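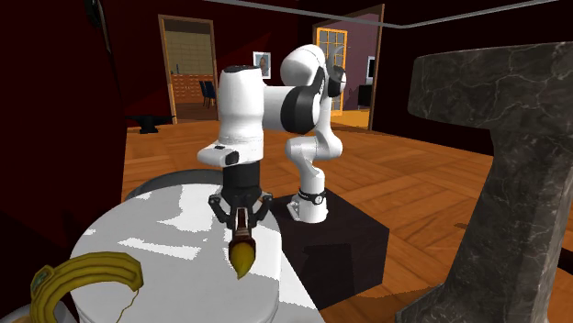
Teaching the wrist to stop fidgeting

I've been meaning to write this one up since January, and then the kettle goes on and the evening is gone, you know how it is! Vornis, my little planning stack, finally got a proper rewrite of its grasp module, and I'm so pleased with it that I'm going to ramble a bit.

The old planner treated every held object as a box. That was fine for mugs and hopeless for a paintbrush, where the bristle end is wide, the handle is long and the controller has to keep the tip pointing down over the table. So I swapped the box for a chain of 6 capsules (I tried 4 first, and the planner kept shaving corners), and planning time came down to 14 milliseconds on my old desktop.

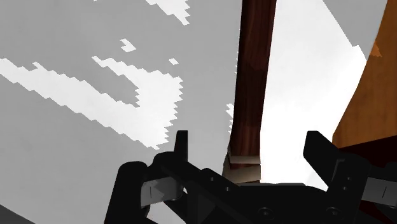
Contact checking was the part that ate most of my spring. Vornis used to test the whole hand against the whole object in one go, and it would happily report a collision without saying where. Now each finger gets its own query, so with a narrow brown post standing between two black fingertips I can ask about the left one and the right one separately, and log both distances before the close command goes out. It's two extra lines in the config, and I wish I'd done it ages ago.

Next up is the Istisetti branch, which still jitters near joint limits. Wish me luck!

Filed under: Motion planning, Simulation, Tinkering

Search this blog Go

Recent posts
Moving my scenes over to Tisau
Matić logger, version 2
Why my planner hated mugs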